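Reading time: 6 min

Household Habits and Consumer Claims
Handout 7: Does the label know what it's talking about?
Rekha Solanki

Start with a number. The spring cleaning survey we looked at last time had 1094 respondents and was paid for by a company that sells spray cleaner. It found that people who clean "little and often" feel calmer. Before you write that down, look at how the question was asked. People were shown a list of good words and told to pick the ones that fit. "Calmer" was on the list. "Bored" wasn't.

I'm not saying cleaning makes anyone miserable. I'm saying the survey can't tell us either way, and a lot of household advice rests on things like it.

1. Where the advice comes from

Most tips you'll meet come from one of these places:

- the package
- a magazine quoting the package
- a relative
- a test somebody ran

The last one is rare. When Uwe Tiedemann went through the Harkcombe collection of home manuals, he read 430 separate tips and tried to trace each one back to a test. He got almost nowhere. Many had been copied word for word from one manual to the next for decades, mistakes included. One tip for getting wax out of cloth drops a step in an early printing and never gets it back.

Age is a poor guide too. "My grandmother swore by it" tells you what your grandmother did. She may have had different soap, harder water and a lot more patience.

2. The missing comparison

"I used vinegar and the stain came out." Fine. Would plain water have done it? Would waiting ten minutes have done it? If the other half of the stain wasn't treated with something else, you don't know what the vinegar added.

The Clostenau exercise from April is still the best one we have. Half of each tile got the product and half got tap water, and the people scoring the tiles weren't told which was which. Shukla's write-up is short and worth reading in full, mostly for the part where the scorers disagree with each other. Pay attention to how much of the result depends on who was looking. I think the write-up goes too easy on this.

3. Words that don't commit to anything

"Helps reduce." "Up to." "Visibly cleaner." Ask: reduce compared to what? Up to includes zero. Visible to whom, and in what light? Laltora, our pretend brand for the label exercise, promises "a deeper clean in fewer steps." Try to write down a result that would prove this false. If you can't, it isn't a claim you can test.

4. Quantity

Dosing advice is written by the people selling the stuff. A bottle marked 400 ml lasts twice as long if 200 ml would have done the same work, and the maker has no great reason to find out. Some products do need the full amount, so don't swing to the other side and halve everything. Check.

5. Small jobs

Nearly all testing is done on big flat areas: floors, tiles, counters. Little objects handled at a table get hardly any attention, and advice for them is usually borrowed from the big jobs without comment.
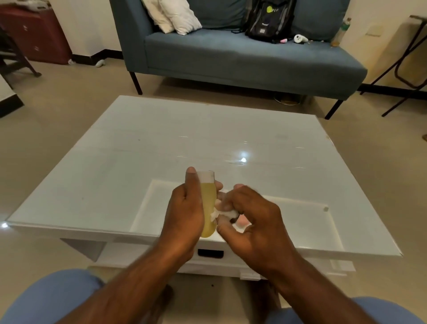
Tissue against the side of a small bottle.

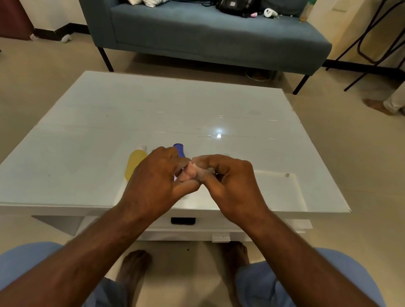

6. For next time

Bring one cleaning tip you believe. Write down where you got it, what it's being compared to, and what would change your mind. One page is plenty. "Everybody knows" doesn't count as a source, and neither does the back of the box.

Recent handouts
Handout 6: Surveys paid for by somebody
Handout 5: Before and after photos
Handout 4: What "natural" means on a label
Handout 3: Is hot water better?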